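July, evening

The rain stopped after lunch and I could finally open the window. I have lived in this flat for 2 years now, and I still do not know how to open that window without hurting my thumb. You must lift it and push it in the same moment. I will ask the agency again, but they will tell me again that it is an old building.

I want to write down how the choir went, before I forget the feeling of it. I went with a cold stomach, as we say at home, and I do not think English has the same expression. The rehearsal room is on the upper floor of the old school in Flumgate, where it smells of floor polish and wet coats. I sat in the second row of the altos, next to a woman who shares her music with me and turns the page always a little too early. I have learned to keep the last line in my head.

We are preparing the long piece in Latin and three short songs. The Latin is easier for me than for the others, and this gives me a small pride that I try to hide. In my school we had it for some years and the vowels are almost the same as ours. The English songs are the difficult ones. Tonight it was the word "breathe". The conductor stopped us and said that somebody was singing "breeze". She did not look at me, she is too polite for this, but I knew it was me. I put my tongue between my teeth like a child and tried again, and after several times it went through. On the bus home I said it quietly to the glass. Breathe, breathe, breathe. A boy in front of me took out one earphone to listen.

The strange thing is that when I sing I am not tired. When I speak English the whole day, by four o'clock my face is heavy and I begin to answer "yes, yes" to questions that are not yes or no questions. But in the choir somebody has already chosen the words for me. I need only to bring them out at the right time. Perhaps this is why I like it so much.

The concert will be in the church by the canal. There are 300 seats and they hope to sell all of them, which seems to me very brave for a summer evening. I must find a long black skirt. The one from Mollel was nice in the window but it has a zip at the side that makes a hard line, and it is not cheap. I will look again in the charity shop near the station. I must also learn the second song by heart, because the conductor does not like to see our folders moving up and down when we are tired.

My sister telephoned while I was cooking. At home it is so hot that they keep the shutters closed until evening. Our mother has made the apricot jam already, and Prakodel is full of visitors who stop their cars on the bridge to take photographs of the river. My sister sang me the beginning of the song our grandmother used to sing when she hung the washing. I had forgotten the second part completely, and she had forgotten the first, so together we have one song. I wrote the words in the back of this book. I would like to show it to the conductor one day, but I would have to translate it, and there is a word in it for the light after rain that I cannot find in any dictionary.

I burned the onions because of the telephone. I ate them anyway with an egg.

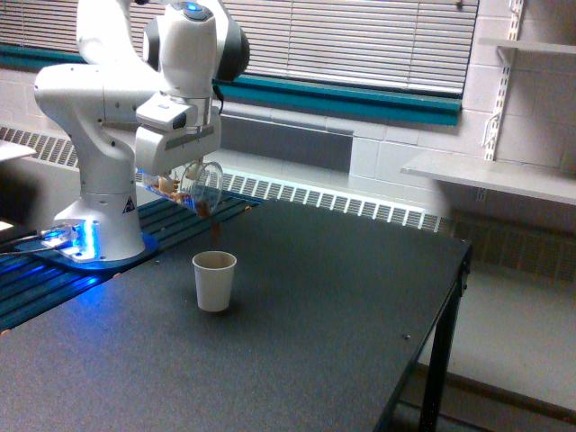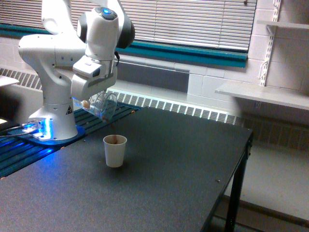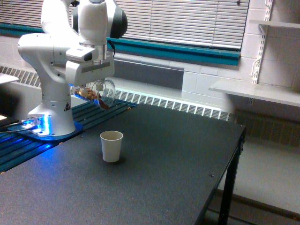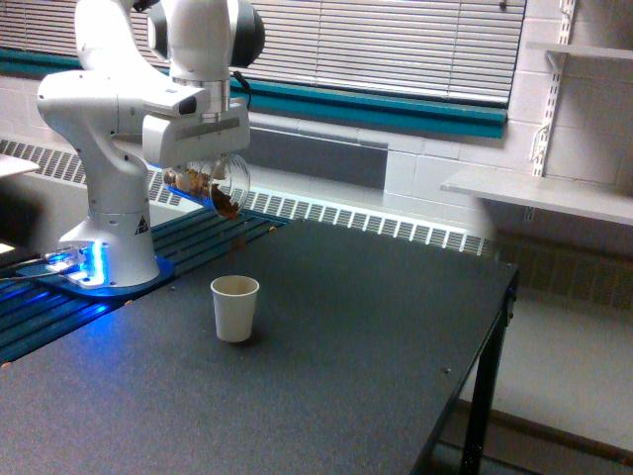
Things for tomorrow

Buy stamps and send the birthday card, otherwise it will be late again. The card is in the blue folder, already written.

Return the metronome to the choir cupboard. I borrowed it for the fast part in the Latin, and my neighbour below was patient with me, but I think that is enough now.

Coffee. The Pronetti packet is finished, and without coffee in the morning I do not speak any language. Also flour, 400 grams, for the cake I promised to bring for the break. I will make the one with yoghurt, it does not need a mixer.

Practise page six slowly, only the rhythm, without the notes. The altos come in after the tenors there and I am always early. I hear them breathe and I think it is my turn.

Ask for the right word when one voice is a little lower than the others. I thought it was "low", but the woman beside me said "flat", and I had always believed this was only where one lives.

It is ten past eleven. The street is dry in the middle and still dark at the sides. I can hear somebody downstairs running a bath. I will leave the window open tonight, mostly because I do not want to fight with it again.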